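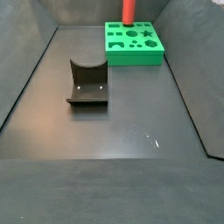 How much of the toy library's stock is now fit to lend?

All of the under-fives stock and most of the board games. The sensory equipment is still being checked and will be dealt with in the next period.

Postcombe Toy Library
Progress report to the Kumberg Fund, second period
Date of report: 2024-04-28

1. Position against plan

The grant covers cataloguing, safety checking and storage of the collection, and the opening of a second lending point at the Yammine Road clinic. Cataloguing is complete. Safety checking is behind plan. The second lending point opened in January as agreed and has kept its published hours, apart from one closure when the clinic had no heating.

2. Catalogue

The catalogue now holds 1,000 items, against 390 at the time of the application. Most of the difference comes from items that were on the shelves but had never been entered, and a smaller part from donations. Each record gives a stock number, a short title, the age range, the number of loose parts and the condition on entry. Sets with missing parts are entered as incomplete and can be lent if the toy still works without them. Jigsaws are the exception – an incomplete jigsaw is withdrawn.

Records are kept in Cunero, the lending system named in the application. Import from the old card index was slower than planned. The cards used 2 different numbering schemes, one of which restarted each year, so duplicate numbers had to be resolved by hand against the shelf. Reservations can now be made by borrowers from home. The reminder messages do not yet work for families with more than one card, and the supplier has been told.

3. Safety checking

Items are checked for small parts, sharp edges, loose fixings, battery covers and cords. Anything for children under three is also tried against the choke gauge. Checking takes roughly 3 minutes per item for a simple toy and much longer for ride-on toys, where the axles and steering have to be looked at. Items that fail are repaired if the part can be had, and otherwise scrapped.

The delay is in the sensory equipment. Several of the lamps and bubble tubes are mains powered and need an electrical test that our own checkers are not qualified to carry out. A contractor has quoted and the work can be met from the existing equipment line.

4. Storage

The new shelving is in use at the main site. Bags have been replaced with lidded boxes for all sets with loose parts, and the contents list is fixed inside the lid. Returns are quicker to check as a result. Ride-on toys still stand in the corridor overnight, and the landlord has asked for another arrangement.

5. Spending

Shelving and boxes came in under budget. Staff hours for cataloguing went over, for the reason given in section 2. We ask the Fund to agree a transfer between these two lines. The total is unchanged.

6. Next period

Electrical testing of the sensory stock – contractor to be booked once the transfer is agreed.
Reminder messages for families with more than one card.
Covered storage for ride-on toys at the main site.
Review of opening hours at Yammine Road, where the early session is little used.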